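The big grey bin, at last

2 July 2026

I have been going on about the bars for weeks, so it is only fair that they get a post of their own. If you came for the bread update, scroll on by, the Furno is still in pieces and I will write about it when it isn't!

For anyone new: I spend my working days at Maltix, in the long low building at the Cloltholm end of the estate, and part of my job is looking after the stock we use for sorting and picking work. Bars, mostly. I love them more than is sensible. There is something very pleasing about a plain, well-made shape in a good strong colour, and after years of dull bare metal I finally got my way and we went for red and dark green.

Choosing the colours

This took far longer than it should have. I had paint cards all over the kitchen table at home and kept carrying them to the window. Yellow was my first love, but it looked grubby after a day of handling. Blue was fine and I have nothing to say about it. Then I tried a red next to a really deep green and that was that — they look smashing together, a bit like an old railway carriage. The red is the one you spot from across the room. The green sulks in the shadows and you have to go looking for it, and I have grown fond of that.

The bin itself

Now, the bin. It came from the Rutherford site when they cleared out, shelf tag 552 still tied to it, and it was listed as scrap. Scrap! It is a lovely great open thing with slanting sides and a raised compartment along the back, painted the sort of slate grey people pay silly money for on front doors. I brought it over in July last year and have defended it ever since from people who want a new one.

Yes, it is scruffy. The floor has gone cloudy with rubbing and the sloping wall at the back is scratched all over, white at the top and grey lower down with a ragged line between the two. I was offered a repaint and said no. I like a bin that looks as if it has been used, and the marks suit the colours. Three red and three green is my favourite mix to put in it, enough to fill the eye and still leave plenty of that worn floor showing. The long red one lying close along the left side is the bit I like best.
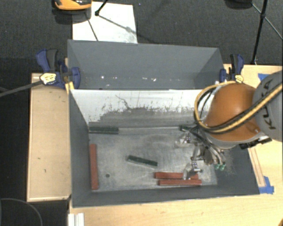
Odds and ends

I want to try a cream bar next, if I can find a cream that doesn't go the colour of old teeth. There are nearly 19 sample pots under my desk already, so I may have to smuggle it in.

A couple of you asked what I use for wiping the bars down. Warm water, a drop of washing-up liquid and an old tea towel. I do the reds first and then the greens, and I put the radio on.

Bread next time, I promise, provided the door hinge turns up.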